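# Handtücher gehören gerollt und verschnürt

In den meisten Haushalten werden Handtücher gefaltet und gestapelt. Ich halte das für eine schlechte Gewohnheit. Ein Stapel funktioniert nur, solange man immer das oberste Tuch nimmt. Wer das dritte von unten braucht, räumt danach alles neu ein. Im Regal landen so dieselben vier Tücher ständig in der Wäsche, die anderen liegen seit Dezember unberührt.

Ich rolle seit zwei Jahren und binde jede Rolle mit einem Stück Kordel zu. Das Tuch kommt zuerst flach auf den Tisch und wird glatt gestrichen. Die Kordel gehört quer über die Breite, und sie muss gespannt sein. Eine lockere Schnur verrutscht beim Rollen, und am Ende sitzt der Knoten schief. Ein paar Knitter am Rand stören nicht.
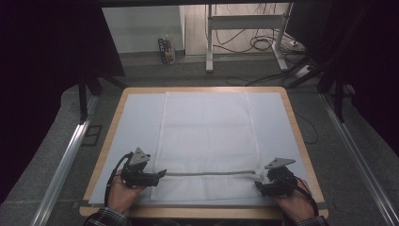
Dilruba Matubbar schrieb mir dazu, das Verschnüren sei reine Zierde. Eine fest gerollte Bahn halte von allein, und morgens im Bad wolle kein Mensch einen Knoten lösen. Bei ihr liegen 17 Rollen ohne Schnur im Korb, und keine gehe auf.

Im Korb mag das stimmen, weil die Rollen sich gegenseitig stützen. Im offenen Regal und im Koffer stimmt es nicht. Dort genügt ein Ruck, und das Tuch liegt wieder als Lappen da. Eine einfache Schleife ist mit einem Zug offen - das ist auch vor dem ersten Kaffee zumutbar.

Recht hat sie bei schweren Badetüchern. Meine haben 400 Gramm pro Quadratmeter, darüber wird die Rolle so dick, dass sie kaum noch ins Fach passt. Solche Tücher falte ich weiterhin, einmal längs und zweimal quer.

Gegen Gummibänder habe ich mehr einzuwenden. Sie drücken Rillen in den Stoff und werden nach einiger Zeit spröde. Kordel kann man mitwaschen, am besten in einem kleinen Netz - sonst wickelt sie sich um alles andere in der Trommel.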